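The Desk That Followed Me From Korkstead

When I moved from Korkstead to Brindach, I sold almost everything I had. The bed went to a student, the sofa went to a neighbor, and the books went into boxes which my sister still keeps. Only the desk came with me in the van. It was 66 inches wide, and the driver told me two times that it would not pass through my new door. He was right, and we took the legs off on the sidewalk in the rain.

I tell this because I have worked at home for nine years now, and in this time I have changed my opinion about office furniture completely. At the beginning I believed a desk is a flat thing with legs. I bought mine in one lunch break. I looked at the color and the price, and I did not even sit down in front of it.

The first trouble was the height. My desk was made for a person taller than me, so my shoulders were always a little bit up, like somebody who waits for bad news. I put a cushion on the chair. Then my feet did not rest well on the floor, so I put an old phone directory under them. For three winters I lived with this construction and I thought my neck pain came from the pillow.

It was Hatem Hamdy who corrected me. He fits out small offices from a workshop behind the station in Brindach, and he came to measure a shelf. He saw me typing and asked me to stop and let my arms hang down. Then he asked me to bend my elbows and keep them there. My hands were well under the desktop.

"You are working on a kitchen counter," he said.

He offered to shorten the legs, and I agreed. He took off 2 inches on a Friday afternoon, with a hand saw and a lot of tape, and he charged me less than I paid for the cushion.

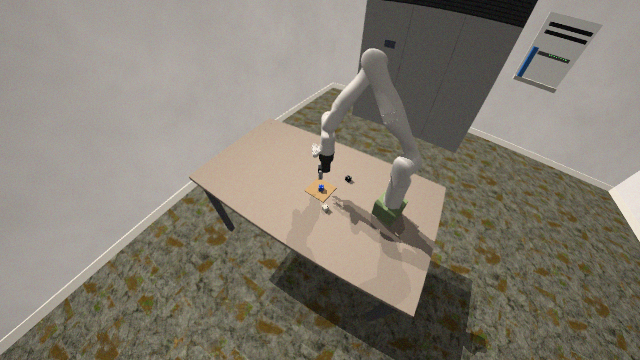
A light tabletop on dark legs, set at an angle in the room.

After this I became curious and asked if I could visit the workshop. Hatem keeps old desks there from closed offices, mostly from the insurance building in Cosidley, which was emptied last October. He showed me how to judge one. He does not start with the top. He goes down on his knees and looks at the place where the leg meets the frame, because there a desk becomes loose first. Then he puts both palms on one corner and pushes sideways. A good one moves and comes back. A tired one moves and stays.

Depth is the other thing he speaks about a lot. People ask him for a wide desk and forget that the screen has to stand somewhere. When the desk is shallow, the screen comes too near to the face and the keyboard hangs almost over the edge. He likes 600 millimeters as the smallest depth for a person with one screen, and he becomes stubborn when a customer wants less. One customer in Cosidley had an alcove of 559 millimeters and wanted a desk exactly inside it. Hatem built it, but he mounted the screen on the wall, and he still talks about that job as if he lost the argument.

I asked him about the desks which go up and down with a motor. He has one himself, a Radu, with a small switch under the right side. He stands in the morning when he makes drawings and sits after lunch. He said that most of his customers use the motor every day in the first month and later only to clean the floor. For them he prefers a fixed desk at the correct height and a better chair.

My own desk is now scratched near the left corner, where the cat jumps up, and one screw has a different head from the others. I have thought of replacing it. Last month I even measured the room again and wrote the numbers on an envelope. Then I needed the envelope for something else, and the desk is still by the window, with the lamp at the back and my tea on the side where I always spill it.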